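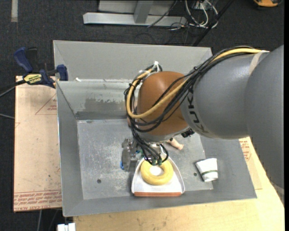
Collado, 26th October

Search products Enter keyword or item no. Go

Stirnham Sheet-Metal Bin, gray

Print this page | E-mail this page

The Stirnham is a gray sheet-metal bin. The maker's leaflet calls it a "parts containment solution," and we have left that phrase in the leaflet where it belongs. You put things in it and they stay there until you take them out. Whether you need to pay $298 for that depends on what you are using now and how badly it has held up.

We started stocking it in July, after two customers asked for it by name and we could not talk either of them into the cheaper Roduten. The Roduten is still on our list and it is still a decent bin. If your parts are light and your floor is level, buy that one and keep the change.

The case for the Stirnham is mostly the weight. It comes in at 57 pounds empty, so it doesn't creep across the floor when somebody leans on it or reaches in hard. The sides are stiffer than the Roduten's, too. Bleddyn Penry in our warehouse loaded one with scrap fittings and left it by the packing door for 20 days, and the bottom was still flat when he emptied it. He would like it noted that this was scrap he had to move twice. It was one bin and one load, and we would not call it a test.

The leaflet says the gray finish "resists all shop wear." We don't believe that of any finish. Drag castings over it and it will scratch like everything else in your shop. Order it for the steel under the paint.

Tray and ring

The white tray with the orange-red strip on its front lip is not part of the bin, and neither is the thick yellow ring sitting in it. People ask. The tray is shaped a lot like a dustpan, narrow and rounded at one end and wide at the lip, and we can see the use of a shape like that for keeping one piece in one place at the bottom of a large bin. We can't see the use of paying extra for it as a "positioning accessory," as the maker would like you to do, until you have tried something you already own. Drimotden sells the tray separately. We don't carry it, and we have no opinion on how long the strip lasts.

Before you order

Measure the doorway. The bin ships assembled and it does not fold, whatever the old catalog said.

There is no lid. The maker has promised one for as long as we have dealt with them – we'll list it when a carton of lids shows up on our dock.

The drain plug is an extra, and you have to ask for it at the time of order. If you rinse parts in the bin you want it. If you only store dry parts, skip it and save yourself a place for small screws to disappear.

The inside corners are folded, and fine swarf packs into the folds. A stiff brush gets most of it out. The leaflet's "wipe-clean interior" was presumably wiped by someone with nothing in the bin.

Warranty is 2 years on the seams and does not cover the finish, which may tell you what the maker thinks of the claim quoted earlier. Forklift damage is not covered either. Send photos of the damage and the packing slip to Takumi Okabe at the returns desk before you ship anything back. He will ask for the slip even if you have sent it once.

Price: $298 each, freight extra
Availability: in stock, gray only
Drain plug: on request
Lid: none
Returns: unused bins only, buyer pays freight

Filed under: Bins & Bulk Storage > Sheet Metal > Open Top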